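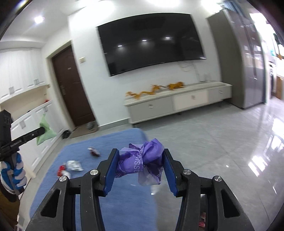 ## How a Robot Learns to Pick Things Up

The Witby Robot Club has 18 members. This year they are teaching a robot named Hoani to clear a table.

Picking up a plastic bag is easy for you. A robot needs many examples first, so the club members make them. They hold a tool called a gripper, which has two fingers that open and close. They squeeze the fingers around a wrapper or a bag, lift it, and let go. A camera on the gripper records each try.

So far the club has recorded 521 tries. A computer program studies them and looks for patterns, such as how far apart the fingers should be before they close.

Soft things are harder than blocks. A bag changes shape when it is squeezed.
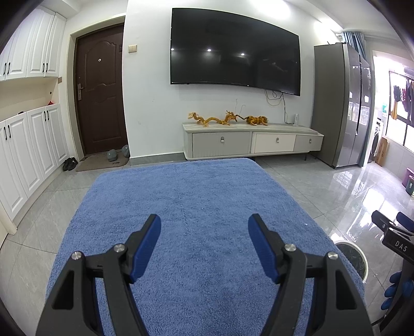 *An open gripper over the blue cloth. The ribbed pads are on the inside of the fingers.*

Delwyn Ellery, who runs the club, asks for 3 tries with each object before anyone moves on. Hoani gets its first test in October.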